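Pre-publish safety check for the breakup item, February. Filled in by Floarea Sârbu, night desk, with coffee.

Couple in question: Enel Skinner and her husband, the one from *Ladwood*. Draft headline: "IT'S OVER (Again)."
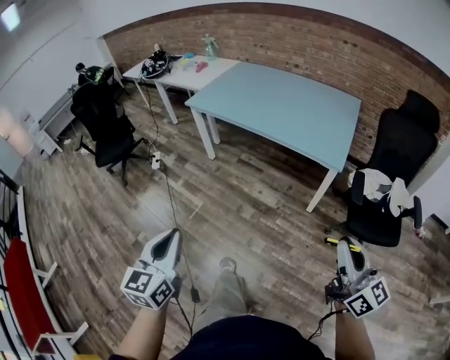
*2 min read*

## Part A: Sourcing

- [x] **Two sources who don't share a publicist.** Passed. They do share a hairdresser, and I let it go.
- [ ] **Someone saw the alleged fight in person.** Fail. Our witness was in the valet line and "felt a mood."
- [x] **Reps contacted.** Hers sent a heart emoji. His asked how we got this number. Log both as "did not comment."
- [ ] **Screenshots checked for edits.** Fail. The text message is time-stamped 7:30 and the battery icon next to it is from a different phone.
- [x] **Unfollow confirmed.** She unfollowed him along with 164 other accounts, including her own candle line. Please put that in the second paragraph, where people will still be reading.

## Part B: Harm

- [x] **Kids left out.** Removed from the copy and the tags. The dog may stay.
- [ ] **No home address or recognizable street.** Fail. Paragraph four names the bakery on their corner. Change to "a bakery."
- [x] **No guessing about pregnancy, rehab or faces.** Passed after I deleted 200 words, all of them guessing.
- [ ] **"Love nest" used no more than once.** Used seven times, one of them about a parking space.
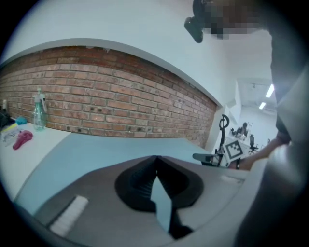
## Part C: Sign-off

- [ ] **Legal has read it.** Sent to Clunorari. They bill by the quarter hour and have replied "hmm."
- [x] **Correction line drafted in advance.** We needed it around 30 minutes after posting last time.

**Result:** hold. Fix the bakery, lose the screenshot, and call the valet back. If they turn up at brunch together before noon, change the headline to "STRONGER THAN EVER" and start again at Part A.

F.S.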